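Idalina Carrilho
Monday, bench notes. Thread on mounting a bare round board against a polished metal frame without shorting it, scratching it or losing the screws.

Board is the red one from the Cistus lamp controller. Irregular outline, lobes on both sides, so none of the rectangular enclosures in the drawer fit it. Going into the Nivby housing instead.

The Nivby housing is a pale panel between metal rails. Nice looking thing. Poor documentation. The leaflet shows the final step and a drawing of a smiling person.

First job is always the surface. Wipe the panel with isopropyl and a lint-free cloth, let it flash off, wipe again. Grit under a board is how you get a scratched solder mask and a fault that only shows up in January when the shed hits 40.

Second job is the rails. Polished metal takes fingerprints faster than anything else in the workshop. Cotton gloves if you care about looks. I care about looks on one side only.

Third job, before any fastener goes near it: put the board on the panel dry and look at where the conductive parts sit relative to the rails. Every bare joint within reach of bare metal is a question you need to answer now. 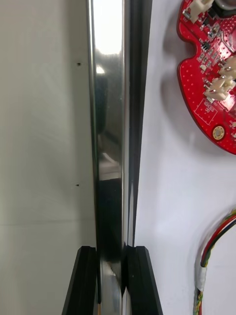
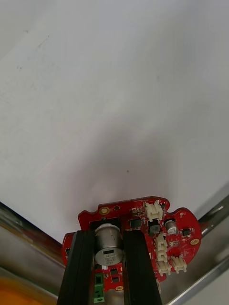 Clearance is the whole problem with this housing. The leaflet gives one figure for the gap between board edge and rail and doesn't say whether it means copper or laminate. I measure from copper. The big silver electrolytic on the red board in the second photo is the tallest part I have to plan around, so the cover height gets set from the top of that can and everything else follows. I want 5 mm of air above it. A capacitor vent needs somewhere to open.

On capacitors. If the board has been powered in the last day, measure across the terminals before you handle it. Bleed through a resistor, never a screwdriver. Then measure again. Takes a minute.

Also on capacitors: a tall can is a lever. Don't pick the board up by it. Repeated side loads crack the joint underneath and you end up with an intermittent that passes every test on the bench.

Someone asked about standoffs. Nylon, M3, 18 mm. Brass ones look better and are one slipped washer away from tying a track to the frame. If you do want a frame connection, make it deliberately, at one point, with a ring terminal and a star washer.

Mark the holes with the board in place, then take the board away before you drill. I know. I have still seen swarf in a relay.

Drilling the panel: low speed, sharp bit, masking tape over the mark, scrap timber behind. Step up through the sizes. Deburr both faces by hand with a countersink bit. Vacuum, then wipe, then vacuum again.

Reply to a DM: no, I would not glue it. Silicone is fine as a damper around a heavy component (neutral cure only, the acetic type attacks copper). It is not a mounting method.

Cable entry. I bring everything in from the low side with a drip loop and a gland. The Kurninia loom is stiffer than it needs to be, so allow a bend radius of at least four times the cable diameter and tie it down before it reaches the terminals. Strain should stop at the tie.

Conformal coating goes on after testing. Mask the connectors and the trimmer. Two thin coats. Label the cover with the coating type, as the next person with a soldering iron will want to know what they are breathing.

Insulating sheet: I put a piece of polyester film between board and panel even when the standoffs make it redundant. Cut it 3 mm oversize all round and trace the actual board outline, lobes included. A paper template first saves film.

Order for final assembly, since two people asked:
Film
Standoffs, finger tight
Board
Nylon washers and screws, finger tight
Loom, tied
Check clearance to both rails with a feeler gauge
Tighten, alternating sides
Check clearance again

The second check matters more than the first. Boards shift as the screws pull down, and on a round board there's no straight edge to show you that it has rotated.

Soak test is three days at full load with the cover on. That is 2,592 readings at one every 100 seconds, logged to a card. I plot the lot and look for steps. A slow drift is thermal. A step is a joint.

The last one of these I built lived in the laundry and logged 813 hours before I pulled it for a look. Screws still tight, film fine, a bit of dust along the lower edge. Cleaned it with a soft brush and put it back.

Parts for this one are all on hand apart from the gland, which is coming in the same order as the lamp holders for the Colombo job. Cover goes on when it arrives. Will post the plot.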